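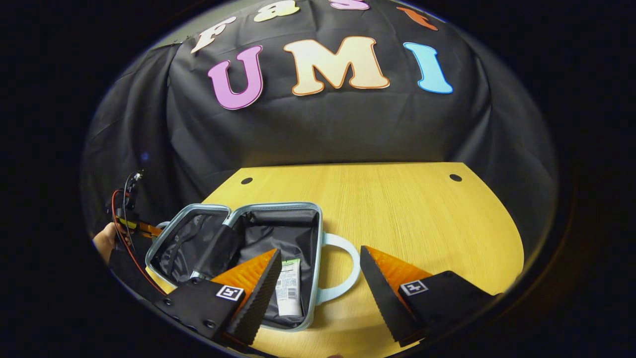 The Plustine finger set is the front end of a hand-held gripper, sold as a kit for people who want to build one at home or in a shared shop. It comes as two triangular fingers, two mounting blocks, two pads and the screws to hold it all together. You supply the body, the trigger and the camera, or you buy our body kit and supply only the camera. The fingers are black and the pads are orange, and each block carries its own square marker, so the camera can tell how far apart the fingers are without any wiring at the front. Opened wide, as it is over the small hard-shell case with the white tube standing in it, the set leaves a clear view between the pads of whatever you are about to pick up.

Item 836. Price: $302 for one complete set. Two-handed builds need two sets.

What the fingers do

Each finger is a triangle with ribs inside. When you close it on something, the inner side bends around the object and the tip leans in. That means you can hold a tube, a jar lid or a strap without setting the grip force very carefully. The ridged pad on the inner side gives the finger something to hold with. We tried smooth pads in the first version and they were fine on cardboard and poor on anything with a gloss finish, so the ridges stayed.

The fingers are left and right handed only in how the marker sits. If you build them the wrong way around they will still close, but the marker numbers will be swapped and your recording software will complain. Check this before you tighten anything.

In the box

Two fingers, black
Two ridged pads, orange
Two mounting blocks with pockets for the square markers
Marker sheet, printed flat, with spares
Bag of 14 small black screws, which includes a few extra
One hex key
Printed build sheet

Not in the box: gripper body, slide rail, trigger, camera, camera mount, memory card. The body kit is a separate item and covers the first three.

Building it

Give yourself an evening for the first one. The second goes much faster. You need a flat table, good light and something to keep the screws in. If you work on a bench with holes in the top, as we do, put a tray under your hands. We have lost screws down there.

Start with the markers. Cut them out with a sharp knife and a steel ruler, leaving the white border on. The border matters to the software as much as the black part does. Press each one into its pocket from the middle outward so no air stays under it. If it goes down crooked, peel it off and use a spare.

Next put the pads on the fingers. They slide on from the tip and stop at a small lip near the base. They are meant to be tight. A little warm water helps, and soap does not, at least not until you have rinsed it off, and by then you may as well have used water.

Screw the fingers to the blocks, then the blocks to your slide. Run every screw in loosely first. Close the gripper by hand and look at it from the front — the two pads should meet along their length. If one tip touches early, back off that block, square it up and tighten again. Do not use a power driver on these. The threads in the blocks will strip, and a stripped block has to be replaced.

Fit with other bodies

The hole pattern matches our own body kit and the Lam slide. It does not match the older Wallia slide, which is narrower. Ming-te Tam in our shop drew an adapter plate for the Wallia, and the file is free to anyone who asks. You can print it on a home machine. Print it solid, lying flat, and expect to clean up the holes with a drill bit held in your fingers.

If you have designed your own body, write to us for the drawing of the block before you order. It is a plain one-page drawing with the hole spacing and the clearance behind the block.

Using it for recording

Most people who buy the set are recording tasks by hand to train an arm later. The tasks that go well at home are ordinary ones: putting things into a case, taking them out, hanging a cup, closing a lid. A black cloth hung behind the table cuts down on distractions when you are reviewing footage. A perfectly plain cloth may give the tracking very little to work from, though, and the cut-out letters on ours (big pastel ones spelling UMI) add some shapes to a wall of black.

For two-handed work, keep both grippers in view of each other at the start of each take. Tie cables back along the body of the gripper. A cable that hangs forward of the block will sooner or later pass in front of a marker, and you will lose the finger width for that stretch of the recording.

Wipe the markers down with a dry cloth before each session. Fingerprints cause more bad takes than anything else we hear about.

Care and spares

Pads wear at the tips first. Under steady use expect to change them every few months, sooner if you handle gritty or sharp-edged things. Pads, fingers and marker sheets are all sold separately, and the finger can stay on the block when you change a pad. Keep the set out of a hot car. The fingers can take a bend if they are left closed on something in the heat, and they do not always come back.

Ordering

Sets are made in small batches at Windavau, our shared workshop. If a batch is sold out, the wait is 3 weeks. Kai-wen Hsiao checks each finger by hand before it is packed, and a finger that arrives cracked or with a rib missing will be replaced at no charge. Send a photo with your order number and keep the part until you hear from us.

The February batch moved the screw holes in the block slightly closer to the edge. Old fingers still fit new blocks. New fingers fit old blocks if you leave out the washer.

Filed under: Grippers & Fingers, Build-It-Yourself Kits, Hand-Held

Related items
Plustine gripper body kit
Replacement pads, orange, pair
Marker sheet, flat printed
Single finger, black
Adapter plate for Wallia slide (free file)

Contact the shop | Shipping and returns | © Windavau Workshop | Back to top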